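Fährunglück von Standenstead

Als Fährunglück von Standenstead bezeichnet man das Kentern der kleinen Personenfähre Zerell im Januar, bei dem 2 der 13 Menschen an Bord ums Leben kamen. Das Schiff gehörte der Reederei Plomico und verband seit vielen Jahren, man darf wohl sagen zur Freude der ganzen Gegend, die beiden Ufer des Flusses.

Verlauf

Die Zerell hatte am frühen Abend abgelegt, beladen mit Marktkisten, Fahrrädern und den Einkäufen der Fahrgäste. Der Fluss führte nach langem Regen Hochwasser, und in der Strommitte geriet die Fähre quer zur Strömung und schlug um. Sechs Fahrgäste zog der Schlepper Ivanov aus dem Wasser, dessen Besatzung die Hilferufe gehört hatte; fünf weitere erreichten schwimmend das Ufer, wo Anwohner sie mit Decken und heißem Tee in ihre Küchen holten.

Untersuchung

Der Bericht vom März 2024 umfasst 548 Seiten und nennt als Ursache eine verrutschte Ladung in Verbindung mit dem hohen Wasserstand. Er empfiehlt feste Zurrpunkte und einen Pegelgrenzwert, ab dem der Fährbetrieb ruht.

Fracht

Befördert wurde auf der Linie vor allem Obst und Gemüse für den Markt von Standenstead, der bis heute gern besucht wird.
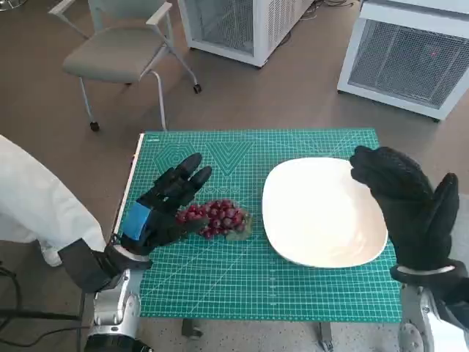

Rote Weintrauben auf einer grünen Schneidematte

Siehe auch

Binnenschifffahrt
Fährverkehr
Hochwasserschutz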